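Tray basket

A tray basket is a shallow basket with a flat base and low sides, used for holding small things on a table, shelf or counter. Most are rectangular. Also called a flat basket, a bread tray (when used for bread) or, in the Ernavside area, a danzer.
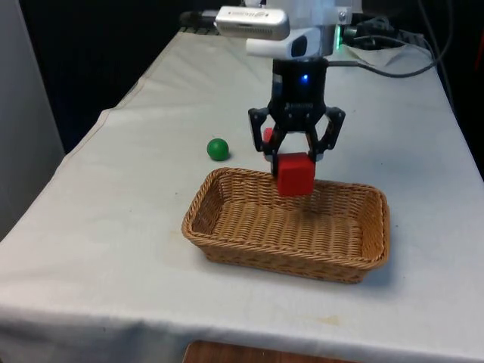
Sides are low enough to reach in from any direction, usually less than the width of a hand. Common uses - bread, napkins, mail, keys, toy blocks, sewing things. Not much good for anything tall or top-heavy.

Materials

Willow is the usual one. Rattan and split cane also common, paper cord in cheaper makes. Wicker is the name of the weaving method and not of a plant, though shops use the word for both. Color runs from pale straw to dark brown depending on whether the rods were peeled, boiled or stained. Untreated willow darkens over the years, faster near a window.

Construction

Base first. Stiff rods laid side by side, thinner strands woven across. Uprights are then pushed in along the edges, bent up and woven round. The corners are the hard part on a rectangular basket, and a loose corner is the ususal first fault. The rim is finished either by folding the uprights down into each other (a rolled or plaited border) or by binding a separate hoop on top. Rolled borders are kinder to hands and tablecloths. Bound ones are quicker to make and easier to mend.

Ernavside pattern

Workshops at Astwood, near Ernavside, made a tray basket with seven base rods and a thick rolled rim. Sold by the Grellow store in two sizes, listed as 338 and 472 after the widths in millimeters. At its busiest the Astwood trade had more than 200 weavers, most working from home and paid by the piece. The name danzer comes from the Danzer yard, where the willow was soaked and sorted. Old ones turn up with a twist of darker willow under the rim, thought to be a maker's mark - no list of the marks survives.

Use with children

Low sides make it a common choice for sorting and tidying games, blocks especially. Check for broken strand ends first and trim them flush.

Care

Brush out crumbs with a dry brush. Wipe with a damp cloth, dry away from heaters. Brittle willow can be misted lightly with water once in a while. Do not leave it to soak, the base will warp and it wont sit flat again. Mold shows up as gray spots on the underside, usualy from storing in a damp cupboard.

See also: Bread basket, Willow weaving, Trug

Last edited 20 July 2026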